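Grenex Custody Notes

This dataset holds 278 court orders on the extension of custody, collected by the Hultell project. Each record has the name of the court, the length of the extension in days and any health complaint made at the hearing.
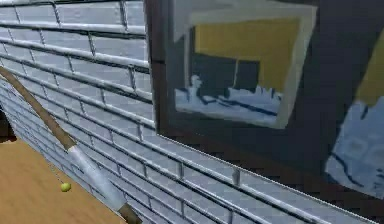
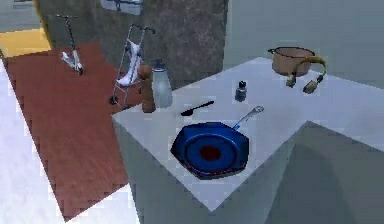 Brick wall (first), frying pan on a white countertop (second). Rendered images.

Names of the accused are removed – please do not try to restore them. 30 records have no length given, and this field is left empty. Last update: April. Maintained by Quinlan.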